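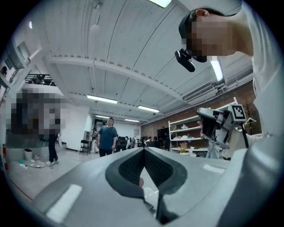 Before you press record: good habits for hand-held grippers

I've been collecting demos with hand-held grippers since the spring, and most of the sessions I've had to bin were lost in the first few minutes. So these are the house rules we settled on at Womholm, tidied up a bit after Bindu Shenoy tried them on a new group in June.

Start with the floor. Walk the whole patch you'll be working in and push cables to one side, or tape them if they have to cross. You'll be looking at your hands, I promise you, and your feet will find the one you missed. Keep to your own side of any floor markings too, especially when the room is busy.

Next, the markers. Wipe them with a dry cloth and look for scuffs and lifted corners. A marker with a peeling edge gets replaced before the session, full stop. Don't stick it back down and hope (I did that once and lost 24 takes).

Then pick up both grippers, open and close each one a few times, and check the lights. 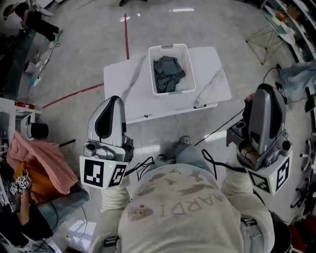

Both grippers up and lights on, with the laundry basket waiting on the table.

Hold still for a slow count of three, then begin. With clothes I go slower than feels natural – pinch, lift, pause, move. If you drop something, carry on and pick it up the way you normally would. Peadar Kinsella and I argued over that one for ages, and he's come round to keeping the drops in.

Try not to cross your wrists or turn a marker into your jumper. Long sleeves are fine as long as they stay clear of the fingers.

We stop after 14 takes and swap people. It sounds fussy, but tired arms make lazy movements and you can spot them in the playback straight away.

Last thing, faces. Anyone who might wander into view gets told beforehand, and faces are blurred before the files leave our own drive. Write the name of whoever did the blurring in the log, with the take numbers next to it.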